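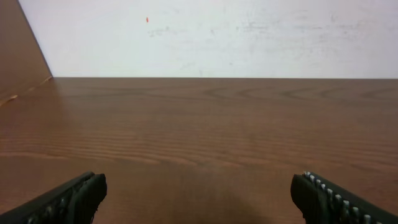 Written by the maker at Grakimeo, Feb 15, 2021
Filed under: Bench diary

The new chain came this morning from Vestergaard and I am still a little angry with it. I ordered gold filled cable chain, the fine one, and the links are bigger than the last time. It is the same item number on the invoice. When I put the old chain and the new chain next to each other on my hand, I can see the difference without my glasses, so a customer will see it also.

I wrote to them a polite letter. In my first language I would know how to be polite and also a little cold. In English I am only polite.

In the meantime I have 6 necklaces promised for the shop in Utivville, all with the old chain in the photographs. I have enough of the old one for five if I cut very carefully. For the last one I must ask the shop if they accept the bigger link. Maybe I will make this one longer, with the heavy labradorite drop, and then the bigger link will look like my own idea.

After lunch I made ear wires. I make them always in one sitting, because my hands forget the curve when I stop. I bent them around the handle of the same old marker pen, then hammered the front of each one flat, just a small part where the light comes. The first two pairs were not good. They went into the scrap jar.

A customer wrote last night and I answered her before dinner. I copy it here because I get the same letter often, and next time I want to find my words again.

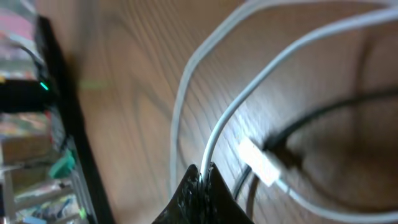
Can I wear a gold filled necklace in the shower?
It is better to take it off. Water alone will not hurt the gold layer, but soap and shampoo stay between the links and make the chain dull. If you forget one time, rinse it with clean water, dry it with a soft cloth and let it lie open for the night before you put it in a box.

She answered very kindly and asked if I can also repair the clasp on a bracelet she bought in November. Of course I can. I hope it is the jump ring and not the clasp itself, because those lobster clasps were from Ilteck and I have no more of them in the small size.

I spent too long today with the prices. The silver costs more than it did when I made the list, and I did not change my list for more than a year. I raised the hammered hoops by 5 dollars and then I sat and looked at the number and felt like a thief. The long lariat will stay as it is until summer. People ask for it most, and I like that they ask.

In the evening I sorted the pearls. There is one strand with a green shade that I bought at a fair and never used. Against silver it looks sick. Against the copper it is beautiful, but copper makes marks on the skin and then I get letters. I left the strand on the windowsill to look at it tomorrow in the daylight.

Tomorrow: polish the six, write to Utivville, buy small boxes. The last package had 100 boxes and 15 of them had crushed corners.
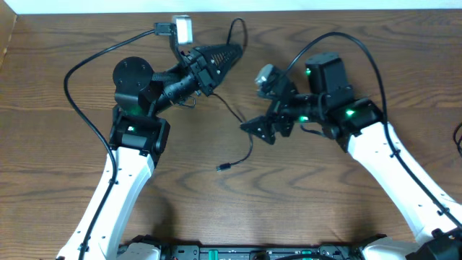
At the table, February.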